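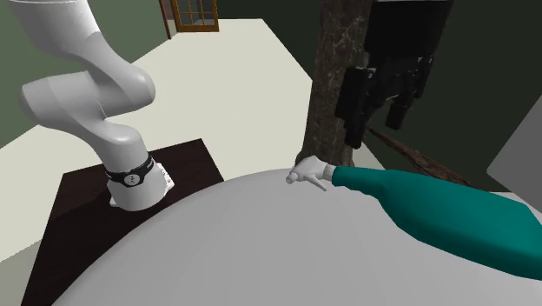
Rust

4 comments | 31 shares

Rust is the flaky reddish-brown stuff you get when iron or steel meets water and oxygen. Chemists call it hydrated iron oxide, and I'll call it rust from here on, as does everyone I've ever met who owns a gate. I've been keeping up this entry for the Vodcombe household encyclopedia for a while now, so if something looks off, leave a comment and I'll get to it (eventually!).

How it forms

Iron gives up electrons, oxygen picks them up, and water lets the whole swap happen. A dry nail in dry air can sit there for years looking just fine. Add salt and things speed up a lot, because salty water carries a current better than fresh water does. That's why cars near the coast, or in towns that salt their roads in winter, go at the wheel arches first.

Rust also takes up more room than the iron it came from. It swells, cracks, and drops off, and fresh metal gets exposed underneath. Aluminum behaves much better: its oxide sticks tight and seals the surface. Copper goes brown and then green, and people pay extra for that look on a roof.

Colors

Red and orange rust is the usual kind, made with plenty of air and damp. Black rust (magnetite, mostly) turns up where oxygen is short, and it can be fairly stable. Yellow rust tends to show up in very wet spots, and I see it most on the bottoms of old buckets.

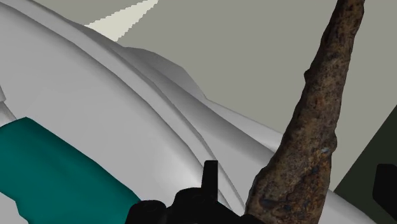
Rusty color on a long, narrow object.

Getting rid of it

For small tools I use white vinegar. Leave them in overnight, scrub with a brass brush, rinse, dry right away, then wipe on a little oil. Győző Jakab, who wrote the first version of this entry, swears by citric acid instead, and his chisels do look better than mine. Wear gloves either way, and don't ever mix acids with bleach.

Wire wool works on light rust but will scratch anything shiny. Electrolysis is great fun if you have a battery charger and some patience – do it outdoors, and keep stainless steel out of the tank, as it can put nasty chromium compounds in the water.

Keeping it away

Paint, oil, wax, or zinc. Galvanizing means coating steel in zinc, which corrodes first and protects the iron even where the coat is scratched. My Eltstead shed has a galvanized roof over 13 very ordinary steel hinges, and you can guess which part I spend my March weekends on.

See also: Corrosion; Patina; Galvanizing; Weathering steel

Share this entry | 2 people found this helpful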